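Rivulcombe Service Kitchen
Table Assistant Set-Up Guide
Section 4: Preparing the Station and Sharing Work with Staff

4.1 Purpose of this section

This section explains how to prepare a clearing station for automated work and how duties are divided once the arm is in service. It applies to kitchen staff, shift leads and anyone assigned to the Rivulcombe site by Mohamedi. Read Section 3 (Power and Emergency Stop) first.

4.2 Before the shift

1. Confirm that the emergency stop is released and the status light is steady.

2. Wipe the tabletop with a dry cloth. Do not use spray cleaner within 10 minutes of start-up.

3. Set the tray and the drawer unit in their assigned places on the left side of the station. The arm uses both as reference points.

4. Open the drawer by hand before starting a put-away task. The arm will not search for a closed drawer.

5. Place items with open table between them. Bottles may be laid on their sides.

CAUTION: Keep hands, sleeves and apron strings off the tabletop while the arm is moving. Press Pause and wait for the tone before reaching in.

4.3 Checking the approach

Select Wrist View on the station screen and jog the arm to the pick position. The item to be picked should lie between the two fingers, with clear table on both sides. Other items should be well away from the fingers, as with the yellow item in the view below, where a red Coca-Cola bottle is next to be picked.
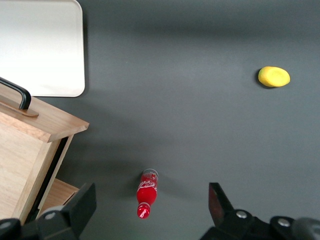

4.4 Duties of staff during operation

The arm takes over repeated lifting and sorting at the clearing station. It does not replace the station attendant, whose duties change as follows.

1. The attendant loads the table and decides the order of work.

2. The attendant handles glass, knives and any open container by hand. These items are not to be placed within reach of the arm.

3. After two failed picks of the same item, the attendant pauses the arm, removes the item and records it in the shift log.

NOTE: Stopping the arm is never counted against an employee. Pick totals are kept for maintenance only and are not used in performance reviews.

4.5 Rotation and training

Attendants rotate off the station after 4 hours. Each attendant completes 5 supervised shifts before working alone with the arm - prior experience with other equipment does not shorten this period. Training records are held by Atieno Makori. Questions about schedules or changed duties go to Dennis Lema.

Section revised 2021-11-23.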